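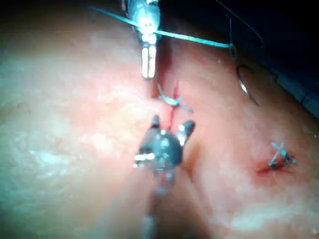

Two knots in, tails trimmed short, teal thread leading over to the needle.

September 28, 2024, Ukport, suture bench

Long entry, sorry in advance to whoever reads the book after me. I've been meaning to write down how the work has changed since Karnedance went from "thing we run on a good afternoon" to "thing we run all day," and I'm finally sitting down with coffee and no rig to babysit.

First the boring part. The log stands at 589 stitches usable for training. The target is still 1,000 by December. Usable means the whole stitch is on the recording, both instruments tracked all the way through, and one of us has gone over it and marked the phases (reach, bite, pull, wrap, tie, cut). If the tracking drops out during the wrap I throw the whole thing away, and yes I know some of you would keep the first half. We can fight about it at the whiteboard.

Thread color: please keep writing it on the sheet! Teal is much easier for me to follow when I'm marking. With the dark thread I lose the far end wherever the light falls off and then I'm guessing, and a guess from me turns into a guess in the model. I don't want to ban the dark stuff, because Gekside uses it over there and they want the thing to cope with it. Just write it down.

OK, so the people part.

Last spring my day was hands in the console, stitch, stitch, stitch, get up, shake out my wrists, sit down again. I got pretty good. I also got a sore thumb that lasted most of the summer. Now Karnedance does the bites on the straight runs and I sit next to it with my foot near the pedal, watching. When it's doing well I have almost nothing to do, and I find that a lot more tiring than sewing ever was. I came home the other night completely wiped out and when I was asked what I'd done all day the true answer was "watched a needle."

It's a strange kind of watching too. When I'm driving, I know where the needle is going because I'm the one sending it. When the software is driving I have to work out what it's about to do from how it's moving, and it doesn't move like any of us. It's slower on the approach and then it commits. The first week I was stopping it constantly. Now I stop it much less, and I can't tell you whether that's the software improving or me getting used to it. I'd like to know! Proposal: we go back through the stops with the log hidden and each of us says whether we'd have stopped there. It's an afternoon's work and it might save us from fooling ourselves.

Stuff I've noticed, in no order:

Knots are still ours most of the time. It will tie if you let it, but the tails come out all lengths and I end up going in and fixing them. So the human part of the job has gotten smaller and fiddlier. You sit idle through the easy bit and then you're dropped into the hardest bit with cold hands. I've started doing a couple of practice throws on the spare pad before each session, same as I did when I was learning, and it helps. Recommend.

Takeovers are rough. There's a little jump when the handles pick up the instrument positions and if you grab too fast, you tug. I tugged today. Small tear beside the bite, wrote it up as mine and not the software's. Please do the same, even when it's embarrassing. If our mistakes get filed under Karnedance we'll spend a month chasing a bug that lives in my left hand.

Reset time is the new bottleneck. A run goes by fast enough, but fresh tissue, new thread, instrument check, light check, all of that is still people, and it comes in a rush between runs. I would love somebody to look at whether one person should do resets all session while another one watches, then swap. At the moment we each do both and the resets get sloppy toward the end of the day. (Mine do. I won't speak for yours.)

Session length. We agreed on 24 runs a session back when we were doing the driving. I think that's too many for watching. I was sharp through the first 12 today and after that I caught myself looking at the screen and thinking about dinner. I'm going to cut mine in half with a proper break and see what happens to my stops. If the daily total drops, so be it, I'd rather hand in fewer clean ones.

Skills. This one bugs me the most. The new people coming up from the Seneviratne building haven't had the sewing months that we had. They go straight onto watch duty, and they're good at it, they're attentive, they write lovely notes. But when I ask why they stopped it, they say it "looked off," and they can't get further than that, and I think it's because they've never had the tissue start to give on them. I'd put everyone on the console by hand for the first stretch, software off, before they ever sit at the pedal. It costs us data. I know it costs us data.

The moment I'd use for teaching is the one just before the bite. Needle in the left driver, point up near the start of the cut, right grasper waiting open at the other end. Everything's lined up or it isn't, and you've got a breath or two to make up your mind.
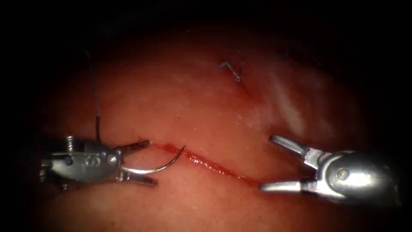 Added in pencil under my entry, not my handwriting: I'm one of the ones you mean, and I'd take the console months if they were offered. I can see when the angle is wrong but I don't know what it costs until somebody tells me afterward. Also please don't cut the watching altogether, I've learned a lot from seeing it do the same bite over and over.

Fair, and thank you. And good point about the repeats, I hadn't thought of it that way round. When I was learning, every stitch I saw was different and most of them were bad. Having something steady to look at while you build an eye for it is worth keeping. So maybe it's mornings by hand and afternoons at the pedal, for as long as it takes. I'll put it to the group. Whoever you are, come find me, I've got the spare pad out anyway.

To do before next session:
Ask Gekside if they want stops logged with a reason or just a time. I'd push for a reason.
Slow down the pickup on takeover, or at least put a beep on it.
Thread color column on the printed sheet so we stop scribbling it in the margin.
Re-mark the runs where I lost the dark thread. Mine, I'll do them.
Move the pedal a little to the left, my ankle is complaining now that my thumb has quit.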